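Workshop guides > Arm cells > Faults and recovery

Finding an intermittent cable fault at the wrist of a picking arm

Last updated: 25 January 2025

This guide covers one fault: the gripper stops answering part way through a pick, the cell halts, and after a restart everything works again until the next time. We had it on the bin cell at Gerlow in July and spent far too long blaming the software. The cause was a signal cable that was being pulled each time the wrist turned past a certain point. The steps below are the ones we should have followed.

You need a multimeter with a beeper, a torch, a roll of masking tape, a marker pen and the log files from the cell computer. Two people make it much easier.

Before you start

Stop the program, press the emergency stop and lock off the supply to the gripper. If there is air to the tool, vent it. Put the arm in manual mode at reduced speed and keep the enabling pendant with the person who is closest to the arm. Mélanie Morin had a near miss while we were testing: the link to the gripper came back by itself, the controller sent the last command again and the fingers closed while her hand was beside them. She was not hurt. We now remove gripper power before anyone reaches into the bin, even for a dropped part.

Step 1: Read the log properly

Look for the time of each dropout and write down the joint angles next to it. Do not stop at the error name. Ours said "device timeout", which sent us to the network switch, and Nkrumah Bawa changed the switch for nothing. Out of 714 picks in the log there were 46 dropouts. Once they were sorted by the angle of the last joint, all of them were at one end of its range.

If your dropouts are spread evenly over every position, the fault is probably not at the wrist. Check the supply and the cabinet connections first.

Step 2: Mark the cables

With power off, put a band of tape round each cable where it leaves a clip or tie, and draw a line across the tape and on to the clip. If the cable slides, the line will split. Mark both ends of any loop that hangs free.

Step 3: Turn the wrist slowly

Clear everyone away from the arm except the person holding the pendant. Leave gripper power locked off. Move only the last joint, in small steps, from one end of the working range to the other. Stop at each step and look at the loop from two sides. You are looking for three things: a loop that goes straight, a loop that rubs on a joint cover, and a connector that tilts.

Then do the same with the arm low in the bin. We missed the fault the first time by testing with the arm raised, where the loop has more room. Pick from the far corners as well as the middle, and do it with the usual objects in the bin.
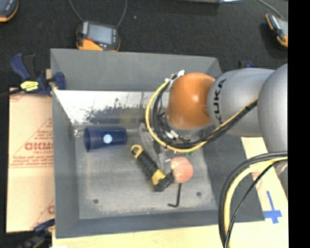 Step 4: Test the cable while it moves

Unplug the suspect cable at both ends and put the meter across one core at a time. Bend the cable gently every few centimetres, paying most attention to the last 100 mm before each plug. A broken core often passes when the cable is straight. If the beep cuts out, mark the place and fit a new cable. Do not tape it up and carry on. Ours was a Flerkard lead, and the break was inside the plug boot, where the outer cover looked perfect.

Step 5: Fit and route the new cable

Fix it close to the connector so that the plug takes no load. Leave enough slack for the full turn of the joint, plus a hand's width. Use wide straps, and leave them loose enough for the cable to twist. Keep the loop clear of the bin walls at the lowest pick height.

If the program lets the last joint take either direction to reach the same grip, set a limit so it cannot go the long way round. Tumelo Mahlangu added this in the Ďurica planner and it took him one afternoon.

Step 6: Change what happens on a dropout

A lost link should stop the arm and stay stopped. Check that the gripper does not repeat its last command when the link returns. Ours now needs a manual reset, and Zawadi Mohamedi tests this by switching off gripper power during a slow move with nobody inside the fence.

Step 7: Run it and look again

We ran 3000 wrist turns with no dropouts before putting the cell back into use. Check the tape lines at the end of the run. One of ours had moved by almost a centimetre, so we moved the strap and ran it again. Record the cable's fitting date in the cell book. Sharon Bakilana keeps the spare leads in the Grillora cabinet, second shelf.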